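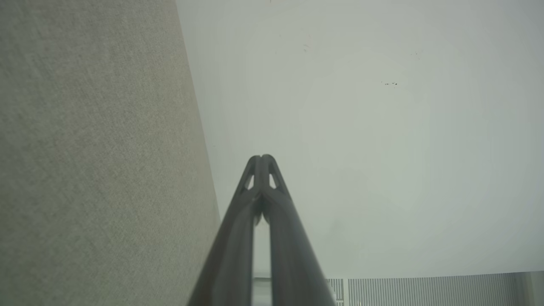 Photo: wrist camera, Teltham cell

September
Posted by the author, 7:40 p.m.

The wrist camera on the Teltham arm sees its own fingers in every image it produces. They come up from the bottom edge and, when closed, meet near the middle. Most of the people I have talked to about this treat it as a nuisance and mask it out. For the last several weeks I have been using it as a free calibration target, and the results are good enough to write down.

The problem first. Our grasping policy takes wrist images only. It has no external camera and no depth. It learns an implicit mapping between where the fingertips appear and where they will be after a commanded motion, and that mapping depends on the camera staying where it was when the training data was recorded. The camera does not stay there. The bracket is printed, the screws are small, and the arm bumps things. A rotation of one degree at the mount moves the tips by an amount the policy can tolerate. Three degrees is past what it can tolerate, and you get grasps that close consistently to one side of the object. The failure looks like a bad policy. I lost most of a month last year retraining a policy that was fine.

The standard fix is hand-eye calibration with a printed board. It works. It also takes twenty minutes, needs the board, needs the cell to be clear, and gets skipped. I went through our logs and found that the board calibration had been run twice over a period in which the bracket was replaced three times.

What I wanted was a check that runs at the start of every episode, takes under a second, and needs nothing but the gripper.

The method

Close the fingers. Capture one image. Find the apex where the two tips touch, and find the two small triangular openings just below it. The apex gives position. The openings, one in each finger at about the same height, give a baseline for in-plane rotation and, less reliably, scale. Compare against the reference stored with the training set. If the difference is inside the tolerance, proceed. If it is outside, either warp the incoming images by the estimated correction or refuse to start.

I began with a plain template match on edges and expected to replace it with something learned. The learned version (a small keypoint network trained on 400 hand-labeled images) did win, but by less than I had hoped on easy backgrounds and by a lot on hard ones. More on that below.

Backgrounds are the whole difficulty. The gripper is dark charcoal, so against a pale wall the outline is clean and the triangular openings read as bright shapes with sharp corners. Point the wrist at a smooth light surface and nearly anything works, including a fixed threshold I wrote in ten minutes. Large fabric panels are also manageable. The weave is fine enough that a small blur suppresses it, and the boundary of the panel tends to be soft at that distance. The annoying case is a long straight edge running roughly parallel to one finger. An edge-based matcher likes that edge. It will occasionally decide the panel boundary is the outside of the left finger and report a rotation that is not there. Ribbed or slatted material low in the view is a smaller issue; it adds a lot of vertical gradient energy, but far enough from the apex that a crop removes it.

The view at the top of this post has all of those in it, and I now keep that pose in the regression set for the edge matcher.

There is also focus. The lens is set for the working distance at the tips, so the lower parts of the fingers are badly blurred. I tried fitting the full finger outline early on, reasoning that more contour means a better constraint. It was worse. The blurred base widens and narrows with exposure, and the fit follows it. Restricting the fit to the region from the apex down to just below the openings cut the scatter considerably. If you try this on another gripper, start with the smallest region that contains your landmarks and only grow it if you have a reason.

Collection

I recorded closed-finger images from 1415 poses spread over the Teltham cell and the older cell at Drurkdale. The poses were random within joint limits, minus anything that would collide. No attempt was made to tidy either room or choose good backgrounds, and lights were left however the last user had them. Of these, 400 were labeled by hand for training the keypoint network and 300 more were labeled for testing. The rest were used unlabeled for the drift experiment. Labeling is three clicks per image: apex, left opening, right opening. For the openings I click the lower inside corner, because the upper corner is rounded in the molding and I could not hit it consistently. I relabeled a subset a week later without looking at the first labels, and my disagreement with myself was a little under a pixel. That sets the floor for anything I can claim.

For ground truth on mount displacement I machined a bracket with a set of detents. The camera clicks to known angles. This was the most useful hour of the project and I should have done it first.

Results

On plain backgrounds the edge matcher and the keypoint network both recover the detent angle to within a quarter of a degree. I would call that a tie. On cluttered backgrounds the edge matcher degrades to the point where it cannot separate adjacent detents, and it has a tail of gross failures, mostly the parallel-edge case. The network stays under half a degree and has no gross failures in the test set. It does have a mild bias at the extreme detents, toward zero, which is what you would expect from training data mostly collected near zero.

A cheap trick helped both. Take two images instead of one, with a small wrist rotation between them. The fingers do not move in the image and everything else does. The median difference between the two estimates is a decent confidence signal. When the estimates disagree, the background is interfering, and you rotate again. With this check the edge matcher's gross failures drop to a handful, at the cost of another third of a second.

Scale is poor. The two openings are close together, so the baseline is short and a one-pixel error is a large fraction of it. I report scale in the log and do not act on it. Out-of-plane tilt is worse, and I do not report it at all. Anyone who needs the full six degrees of freedom should get the board out.

Then the part I cared about: does correcting for it help the policy? I ran 600 grasp attempts on the Teltham cell, 300 with the correction on and 300 with it off, cycling through the detents in shuffled order so that neither condition got the easy angles. Objects were the usual bin of small housings and caps. At zero displacement there is no difference between the conditions, as there should be. At one detent out, still nothing I would defend. From the second detent on, the uncorrected policy falls off steeply and the corrected policy declines slowly. At the largest displacement the uncorrected policy is close to useless and the corrected one is merely bad. Some of that remaining loss must be the image warp itself, which leaves an empty border the policy never saw in training. Padding by reflection recovered part of it. Training with random warps would probably recover more, but I have not done that yet.

Things that did not work

Using the fingers while they were partly open. In principle the joint encoder tells you the opening and you can predict where the tips should be. In practice the linkage has backlash, and the backlash is the same size as the effect being measured. Pressing the tips together takes up the slack.

Averaging over an episode. The object gets in the way of the landmarks at exactly the moment you would want the estimate.

Reflective tape on the tips. It gave beautiful detections and changed the appearance of the gripper enough that the policy got worse. I should have seen that coming.

Using specks on the wall as a second reference. A few small dark marks on an otherwise blank surface look like they ought to be trackable, and they are, but over a two-image baseline they add nothing the fingers do not already give. I spent two days on this.

Open questions

Finger wear is the main one. The tips are soft enough to round off over time, and the apex will creep. My guess is that creep is slow compared with bracket drift and can be absorbed by refreshing the reference whenever the board calibration is run. I have no data to support that. The Drurkdale gripper is older than ours and the offset between the two references is larger than I would like, but they also have different brackets, so the comparison means little.

The second is transfer to other grippers. The Jarurau fingers have no openings and a matte finish, and the only good landmark on them is the seam. One point gives position and no rotation. Cutting a small notch in each finger would fix it, if the people who own the fingers agree.

The check is now part of the startup script in Worku, our collection stack, behind a flag that is on by default. The refusal threshold is set at a degree and a half. In the time it has been running it has refused to start on four occasions. Three were a loose lower screw. The fourth was a smear on the lens, which the check is not designed to catch, and I have left the behavior as it is.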